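7th November

Marker day! I've been wanting to get to the marker for ages and we finally opened it up this morning, after Mehrangiz finished going over the leader arms and said the left shoulder had stopped drifting. I was in my seat before she'd put the screwdriver down.

The task, so I remember it when I read this back: pick the marker up with one hand, pass it to the other, set it down in one of the compartments of the round pot. You get 90 seconds and then Gurkano closes the episode on you whether you're done or not. That sounds like plenty. My first try ran out with the marker still in the air and me saying "no no no" at the screen.

The handover is the whole thing. I kept treating it as two jobs, grab then grab again, and it came apart in the middle every time, because I'd close the second hand and open the first in one squeeze, like I would with my own fingers. Teresa watched me lose three in a row and told me to just hold it there. Both hands, stop, breathe, then let go. So I started parking it upright and bringing the other gripper in slow and wide until the marker was sitting in the gap between the fingers on the wrist view.

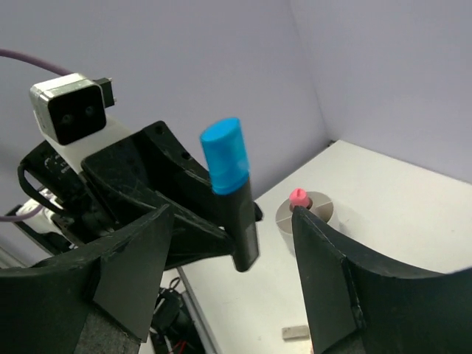
From there it's lovely. You feel nothing through the leaders, no pinch at all, so your eyes have to do it, and after an hour or so my hands began doing the right thing before I'd thought about it. I haven't had that feeling since I learned to drive stick in my uncle's truck. I got a run of good ones before lunch and I was grinning like an idiot the whole way through it.

Lunch was the soup again. Mehrangiz had the last roll.

She went through my morning with me afterward, playing it back at double speed. What she cares about is the dithering. If I wobble over the pot deciding which compartment, the policy learns to wobble over the pot, and she showed me one from last week (mine, sadly) where I'd hovered so long you could have gone out for coffee. Her rule is pick the slot before you touch the marker. If you fumble, fix it the way you'd want the robot to fix it and keep going. She likes those ones! A clean recovery is worth keeping and I'd been binning them all week out of embarrassment. I asked if she could get them back and she said she never really deleted them, which made my afternoon.

We're at 642 kept demos on Lonine as of tonight, all tasks together, and the plan says 1000 before they train the next one. Teresa thinks we'll make it before Thanksgiving if we stop changing the block layout. I think so too, though I'm the one who keeps asking to change the block layout.

Spent the back half of the afternoon on the slow two-handed stuff, just the arms coming together over the middle of the table and apart again, so I could get a better sense of where the elbows go. I never think about the elbows. On the leaders mine are tucked in against my ribs, and then I look up and the real ones are way out to the sides with the cables looping out. 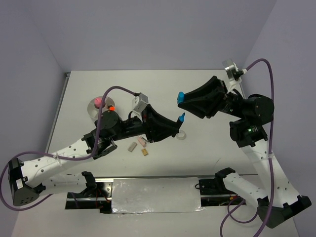 Mehrangiz's trick is to come in with one hand a little higher than the other, so the fingers don't meet square on and jam. I tried it with my eyes on the overhead monitor, then only on the wrist views, then both. Both is best. Only the wrist views made me feel a bit seasick, but I could place things better, so I want another go at that tomorrow with the marker.

Last thing before we packed up, they ran the old policy, the one trained on just the blocks, and I stood there with my coat on to watch. It went for the yellow block and it went in crooked, with a tiny twist of the wrist at the end, and Teresa turned around and looked at me. That's my twist. I do that! I've done it on every single block since I started and had no idea, and there was the arm doing it with no one at the leaders. I made them run it again. Then once more.

Walked home past Keogh's and bought a pack of markers to practice with at the kitchen table, using tongs. Two pairs of tongs, one in each hand. It's harder than the robot.

Remember for tomorrow: wrist strap, chair one notch lower, ask Mehrangiz about the Fukari grips for the leaders, and stop holding my breath.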